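Last updated 01/03/2025

Ticket: hand-held gripper sessions, snack sorting task, demos failing the intake check
Opened by: Nevzat Tokgöz, Govton site
Picked up by: Kevser Akyol
Status: open, waiting on one recheck
Priority: was low, now medium

Nevzat, first message
Batch 13 came back from the checker with a pile of rejects. Most say "contact before close" and a few say "start state invalid". Same operators as before, same tool. Task is pick up a snack packet from the table, put it in the box, release, back off. Nothing fancy. The script gives me a reason code and thats it, no pointer to which rule. Can someone tell me what we are breaking? I have the old rules sheet from August. Is there a newer one?

Kevser
Yes there is a newer one. August sheet is dead, please bin it. The current one is in the Tindum shared folder, section 3 is the bit you want. Pasting the short version so it lives in the ticket:

- Fingers fully open at the start. Fully, not nearly.
- Straddle the item before closing. Pads on both sides, gap visible on at least one.
- No pushing the item with one pad to line it up. If you have to push, throw the take away and start over.
- Close slow, hold, then lift.
- Release inside the box, open all the way, then back out.
- Don't tidy the table between takes. Packets stay where they end up unless one goes on the floor.

"Contact before close" is rule three nearly every time. Checker sees the item shift while the finger width is still at max, flags it.

Nevzat
OK but the packets are light. Slightest touch and they slide on the tablecloth. Operators are coming down with one pad right up against the wrapper cause its easier to judge that side. Is that a touch? Near a touch? Looks the same to me from the tool camera.
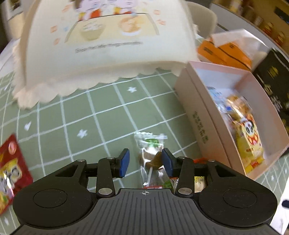 Kevser
Near is fine, sliding is not. If the pad grazes the wrapper and the item stays put, checker lets it through. I'd still ask people to center better. When one side is tight and the other has a wide gap, the far finger does all the travel and you end up dragging the item across on close. Looks bad in training too, the policy learns to come in lopsided. We saw it on the Zerouali set and had to redo a whole afternoon.

Things to try, cheapest first:
1. Have them stop above the item, look at both gaps, then go down. Half a second is enough.
2. Line up on the crosshair mark on the base plate, not on one finger.
3. For tall narrow stuff (lollipops, stick candy) turn the wrist so the pads meet the long sides. Don't grab by the crimped end. The seal folds and the thing swings when you lift.
4. Slow down the last bit of the approach.

Nevzat
Did 1 and 2 with both morning operators. Better. Reran a short set, contact flags mostly gone. "Start state invalid" still there though, same two people. They swear the fingers were open.

Kevser
Is the tool getting zeroed when they swap? Different hands rest on the trigger differently. If somebody keeps a finger on it with a bit of pressure the width never reads full open, and it looks open to you because it nearly is. Do this at every handover:

- let go of the trigger completely
- run the width zero
- squeeze to full close, let go, check the number goes back to the same place
- only then start the take

If it doesn't come back to the same number twice running, check the pivot screws. There's a torque note in the folder. Do not crank them, too tight and the linkage sticks just short of open. Same error, different cause.

Nevzat
Screws were tight on tool 2. Someone (me) did them up last week when it felt wobbly. Backed off to the number in the note, width comes back clean now. Also we werent zeroing on handover at all. Didn't know that was a rule.

Kevser
It's in section 1, which everyone skips. I'll move it up next to the start state rule.

Nevzat
Separate question, tell me if it should be its own ticket. How messy is the table allowed to be? Ukska sent their version of the setup guide and it says clear surface, target item only. We've been running with other packets lying about, the box half filled, cushion at the back, patterned cloth. If clear surface is the rule then everything we have is no good.

Kevser
Don't panic. Ukska's guide is for their bench tests, fixed arm, plain mat. Home-type sessions go by ours, and ours wants clutter. Limits are:

- clutter can overlap the view but mustn't block the path to the box
- at least one packet you can get to without moving another
- patterned cloth OK, but flat. Pull out the folds under the target
- nothing with a person's name or address facing up. Delivery labels, letters, meds. Turn it over or take it off the table
- don't pick out of the box and put back to make a nicer start. Box as found
- loose plastic is allowed, but if it catches on the linkage stop the take

That last one, please make sure they do stop. People try to shake it free and keep going, and then we have a take with shaking in it. Mark it as aborted. Aborted takes are fine, we keep them in a seperate bin and no one gets told off.

Nevzat
Good, was about to strip the lot. What about a packet that is partly under the tool at the start? Like it's on the table already and the operator's hand just happens to come down over it.

Kevser
OK if the linkage isn't pressing on it. If it is, back up and come in from another angle. Counts as contact otherwise, the rule says item but the checker doesn't know which item you meant.

Nevzat
Numbers after all of the above. Set of 207 takes, 92 percent clean. Leftovers are mostly one operator rushing the release and backing out before the fingers are all the way open. Will talk to her Monday.

Kevser
Much better. Send me the reject list for the leftovers, I want to look at whether the release threshold is too picky on soft packets. They stick to the pad a little and the timing goes off. Might be our side.

To do before close:
- Nevzat: print section 1 and section 3, tape to the tool case, old sheet out
- Nevzat: handover zero added to the session checklist, initials each time
- Kevser: make the checker print the rule number next to the reason code
- Kevser: note in the shared folder that the Ukska guide doesn't apply to home sessions
- both: recheck batch 13 rejects, up to half may be recoverable by trimming the start

Nevzat
Printed and taped. Reject list is attached to the batch, not to this ticket, upload kept timing out. Tool 1 screws not checked yet, doing that next.

Contact: reply on this ticket or ask at the Govton desk | © 2025 Tindum | Back to top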